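Stone benchtop

A stone benchtop (in Canada and the United States, a stone countertop) is a horizontal work surface made from quarried rock, most often fitted in kitchens, bathrooms, laundries and shopfronts. The term is generally kept for natural stone cut from a block. Engineered surfaces, in which crushed mineral is bound with resin, are sold alongside it but are made differently and wear differently.

Materials

The stones in common use are granite, marble, limestone, slate, soapstone and quartzite. Trade names do not always follow geological ones. A slab sold as granite may be gabbro or gneiss, and many dark "marbles" are limestones that happen to take a polish.

True marble is limestone that has recrystallised under heat and pressure. Its main mineral is calcite, which is fairly soft and is dissolved by weak acids. Pure marble is white. Greys usually come from graphite, and browns, yellows and pinks from iron oxides. Veins form where fractures in the rock have filled with later minerals, or where impure bands in the original sediment have been folded and stretched.

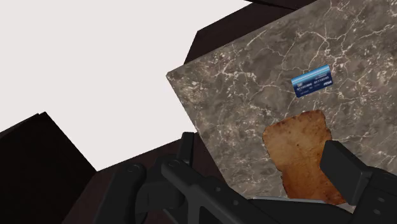 Grey-brown marble pattern with thin off-white and pinkish veins (computer rendering).

Brown and taupe patterns were unfashionable for much of the period when white kitchens were the norm, but remained in steady use in hotels and banks, where they hid marks better than pale stone.

Quarrying and cutting

Blocks are freed from the quarry face with diamond wire, then squared and taken to a mill. A gang saw or multi-wire saw divides each block into slabs, usually 20 or 30 mm thick. Slabs from the same block are numbered in order so that neighbouring pieces can be matched. Opening two consecutive slabs like the pages of a book gives the mirrored effect called bookmatching.

Weak or heavily veined slabs are backed with fibreglass mesh and filled with resin before polishing. The resin is seldom noticeable indoors but can yellow in strong sun, so mesh-backed stone is not normally recommended for outdoor kitchens.

At Clollero, a small quarrying district known for a brown veined limestone, the mill run by Lino Caputo cut slabs for local builders and later for export under the name Tarar Brown. Early slabs were cut at 35 mm, heavier than was usual elsewhere, and many were laid without any supporting sheet beneath. Viola Ferri, who catalogued the district's domestic stonework, recorded 200 surviving benches, most of them in farmhouses.

Fabrication and installation

The cabinets are fitted and levelled first. A template is then taken from them, once in thin ply or plastic strip and now more often by laser. The fabricator lays the template over the slab, physically or on screen, and chooses where the veins will fall. Cut-outs for sinks and cooktops are the weakest points of a finished top, and their inside corners are rounded to limit cracking. 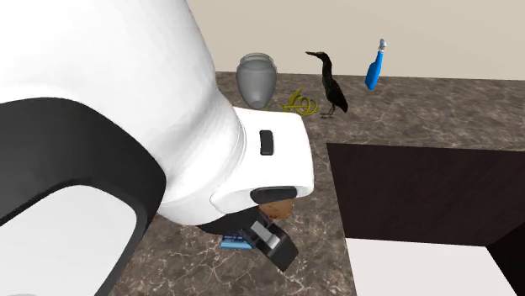
Brown marbled countertop in a computer-rendered setting.

L-shaped tops are usually made in two pieces. The join may be a butt joint, square to one wing, or a mitre running from the inside corner to the outside. Butt joints waste less stone and are easier to support. Mitres suit patterns with a strong direction – the change in grain then falls on the diagonal, as it does in a picture frame. Joints are filled with tinted epoxy or polyester.

The Odbridge pattern books listed four edge profiles: square, pencil round, bullnose and ogee. The first two account for most present-day work. 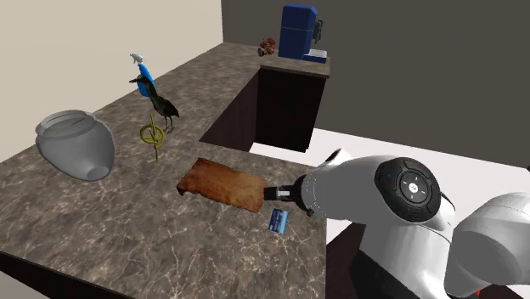
Care

Calcite-based stones are etched by lemon juice, vinegar, wine and many bathroom cleaners. Etching is a loss of polish and is separate from staining, in which a liquid soaks into the pores. Sealers slow staining but give little protection against acid. A honed finish shows etching less than a polished one.

Routine cleaning is done with warm water and a neutral detergent. Oil stains are treated with a poultice of absorbent powder and solvent, covered and left overnight. Dull patches can be repolished by hand with tin oxide powder, although a large area generally needs a machine.

Health and safety

Cutting stone dry releases fine silica dust, which causes silicosis. Wet cutting, local extraction and fitted respirators are the usual controls. Marble holds little silica in comparison with granite or sandstone, but workshops that handle several materials treat them all alike.

See also

Staver joint
Terrazzo
Splashback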